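Teardown bench, August
Feltosside batch, desktop towers

Started at 7 with the tower left open from the last session. Batch sheet says 547 units from the Oprea offices. Estilmont wants drives out first, logged by serial, then memory, then boards. The Fadetti crates for the boards are stacked by the door and can stay there for now.

Drives. Side panel off, power cord out, hold the power button down for a few seconds before reaching in. Pull the data and power plugs by the plug body. Last month we had two drives with cracked connectors from people pulling on the cable, and both got rejected.
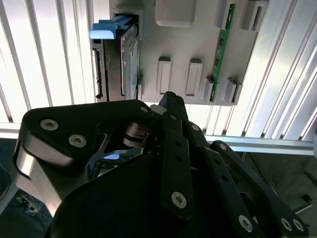
The blue plastic is worth keeping with the drive until the serial is logged. After that it goes in the plastics bin, screws in the tin. Do not force a tab that will not give. Work it from the other side, and if it still sticks, mark the tower and move on. I lost most of an hour to one stuck caddy and got nothing for it.

Drives go down label side up on the foam, one layer only. Estilmont weighs them in lots of 400 and sends back anything with a bent pin, so check the connector at the bench -- it is quicker than sorting returns.
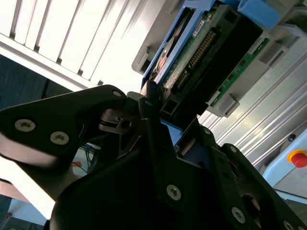 Drive in its blue caddy, circuit board side showing.

Logged the serials by hand again. The scanner reads the long barcode and skips the short one. Need to ask if the short one matters to them. If it does not, I would like it off the sheet.

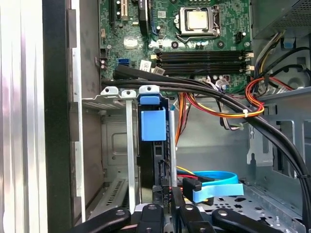
Boards next, and the slow part is the wiring. Cut nothing until the supply is out, because the harnesses sell better whole. The thick black bundle runs right across below the memory slots, so move it clear before touching the latches. Check all 4 slots on this one before it goes to the memory tray. Leave the processor in its socket with the lever down and let the board go to the crate that way.

To do: more foam, new bit for the small driver, second tin for screws.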